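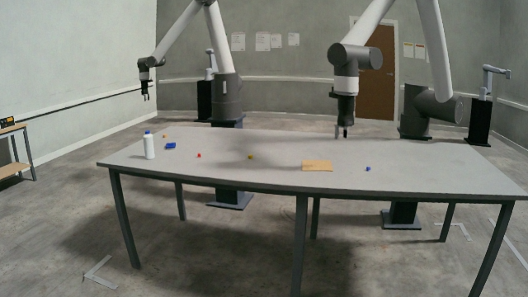

The Vosatby simulation table with both arms and the standard set of objects.

The Vosatby Project is a student project in robot programming, run every year at the Meinecke technical school. Students write control programs for two robot arms which stand behind a long grey table. The work is done in a simulated room. The project was started by Uwe Voß, a teacher of automation, and is now led by Mared Prosser.

Course of the project

The project begins in November and lasts 11 weeks. In the last intake 27 students took part, divided into teams of up to five. Each team receives the same virtual room and the same objects, among them a white bottle with a blue cap, a blue block and several very small coloured pieces. A flat tan square serves as the target place.

In the first weeks only the right arm is programmed. The students learn to bring the gripper down close to the table top without touching it – a task which takes most teams longer than they expect.

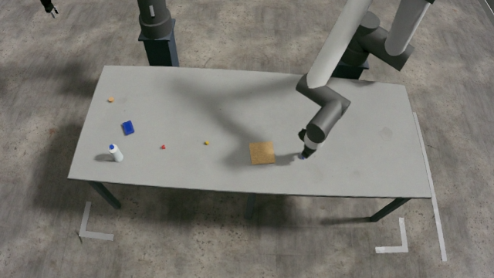
The placing task

The main task of the course is to put the small yellow piece on the tan square. The piece counts as placed when it lies completely on the square and the gripper has moved away. The other objects must stay where they are. Every team may make 500 runs, and the results are stored in a program called Prundent, which was written by former students.

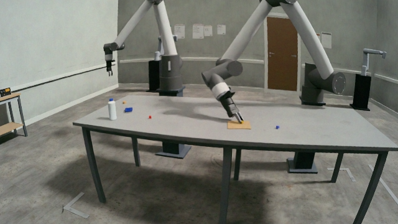 Points are given for the share of good runs and for the length of the path. A team loses points if the arm pushes the bottle over, and a run in which the two arms touch each other is not counted at all. The left arm may be used only in the second part of the course, where the teams compete for the Finitz Cup.

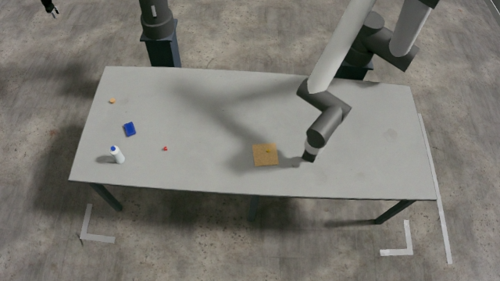 Do students need to know programming before they join?
Basic knowledge is enough. A short preparation course is offered in the first week, and teams are mixed so that each has at least one member with some experience.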